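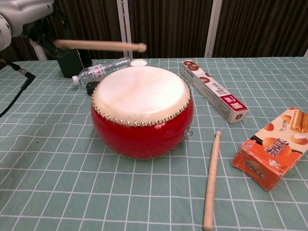

The drum and one of its sticks, on the hall table with the curtain behind.

Red barrel drum: skin gone dull, can I tighten it if there's nothing to turn?

Posted in Musical Bits and Pieces, Tumton Community Help

Ruaridh Innes
Our hall has come into a small red drum, Chinese style, squat and very shiny, with a hide top held on by a ring of tacks. I have been put in charge of it on the grounds that I once owned a tambourine.

It used to have a decent bark. Over the past few weeks it has slid towards the sound of someone dropping a phone book on carpet. I went looking for the tuning lugs and there aren't any, just the tacks, and I can't see how anyone is meant to adjust those short of pulling them out and starting again.

The head looks fine to me. Cream coloured, a bit mottled, no splits I can find. The stick is a plain pale wooden one with a round bead on the end. We've had a lot of rain in Sutherland this April and the hall heating runs on a timer set by somebody who has never been cold.

Three things I'd like to know. Can I tighten it? Is the mottling a problem? And is a beaded stick the wrong stick? A shop in town quoted me $198 to put a new skin on, and I'd like to hear I don't need it before our concert, at which there will be 40 children and one drum.

Wirkar
Hair dryer mate. Full heat, couple of minutes, sounds like new. Did it to my bongos all the time.

(One of them did split but it was old.)

Áine Heffernan
Please put the hair dryer down. Heat will pull the skin up quickly, and it's also the quickest way to tear it along the tacks, where all the strain sits. I've played in a lion dance troupe long enough to have seen it done by people who should have known better, and once by me.

What you're describing sounds like damp. Hide takes up moisture from the air and slackens, and your hall sounds like a sponge with a piano in it. Move the drum to a dry room in a normal house and leave it there for a day or 2. Keep it well away from the heater and out of direct sun. Tap it each morning near the edge and again in the middle. If the pitch is creeping up, you have your answer and you've saved your $198.

On tightening: no, there's no adjusting a tacked head the way you would a snare. The skin is stretched when it's made and the tacks hold it there. Don't try knocking them further in. They won't tighten anything, and you can crack the shell, and then you'll be back here with a sadder post. If a tack has lifted, that's a job for whoever does the skins.

Mottling is usually just the hide being hide. I'd only worry about fuzzy patches, a musty smell, or anything that looks like a thin crease running in from the edge. Wipe it with a dry cloth. No oil, no leather conditioner, no furniture polish, whatever your uncle says. The red part can have a barely damp cloth if the children have been at it.

The stick is harder to judge from here. A small bead gives you a sharper, clickier note, and a heavier plain stick gives you more thump. If all you want is more boom, try another stick before you spend real money. Check the bead for rough spots too, and sand off anything your thumbnail catches on.

Also, and I say this kindly, find another spot for that water bottle. I know the cap's on. I have met caps.

If it's still flat after a few days somewhere dry, get a second quote. The price you were given may be fair, but ask whether it includes new tacks, because some places add those afterwards with a straight face.

Curkar
Agree with Áine about the damp. We keep ours in a cupboard with a tub of those moisture crystals, on a shelf, not the floor. Don't let the crystals touch the skin. Empty the tub when it fills up, which I mention because we didn't.

Ruaridh Innes
Thank you all, including Wirkar, whose bongo has my sympathy. The drum is now living in my spare room, where it has been given the good shelf. Bottle relocated. Went up a touch overnight, I think, though my wife says I'm hitting it harder. Will try a fatter stick next.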